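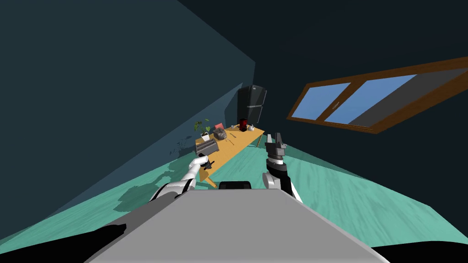

4. Trying out the Nodero kitchen pack

Last updated: June 14, 2025

I'll start with the bit I liked most, which was not having to build a kitchen. In our earlier work (Section 2) Si-woo Yook and I spent most of November putting rooms together by hand, and neither of us wants to do it again. The Nodero pack from Vasby comes with 12 rooms, a two-armed robot model and a task editor, all ready to open. I had the first room up before lunch on the day the licence came through – lovely!

Figure 1 is from the room I ended up using for nearly everything. It's a simple one, with a long wooden table, a fridge in the corner and a big window, and the view is from above the robot's own body. We kept that view for all our tests as it's close to what the control policy gets to work with. The tilt comes with it, and I did worry that it would throw our object detector off. Mehwish Awan ran the detector on 400 tilted views and the same number of level ones, and the scores were so close that we stopped fussing over it.

The arms are good. Each one can be driven on its own, or you can tie them together for carrying jobs, and switching between the two modes takes a single line in the settings file. We mostly left them separate. In Figure 1 the left gripper is down by the near end of the table, at a small dark object, while the right one is held up and empty. We gave the right arm a parking pose like this for all the one-handed tasks, and I'd suggest other groups do the same, as our first trials had it wandering about and knocking into things.

My grumbles are mostly to do with contact. Small objects held near an edge would sometimes jitter, and once or twice a run something shot off across the floor as if it had been kicked. Min-kyu Yeo got this under control by halving the physics time step, but then everything ran more slowly, and a batch of 2,000 episodes that used to finish overnight was still going when I came in with my coffee. There is a setting called Ji that is meant to soften contacts without the extra cost. I tried it on the pick-up task and it did calm things down, though the grasps felt a bit sticky to me, and I wouldn't want to report grip forces from those runs.

The colours and lighting are plain. The walls in our room are dark and flat, and the floor is a turquoise green that I've never seen in anybody's house. You can swap all of this in the editor, and we did for the second half of the training set (see Section 5 for what changed), but it means clicking through one surface at a time. A batch tool would have saved Mehwish a very dull afternoon. I've asked Vasby whether one is planned and they said they'd look into it.

Would I pay for it again? Yes, for the rooms and the arm control. For anything that depends on fine contact I'd still check the results on our own bench first, and Mitra Amini has the bench trials booked in.

Related items
Ginddale gripper bench tests: methods and raw logs
Sang-wook Son: Notes on parking poses for two-armed robots
Building household rooms by hand: what we used before Nodero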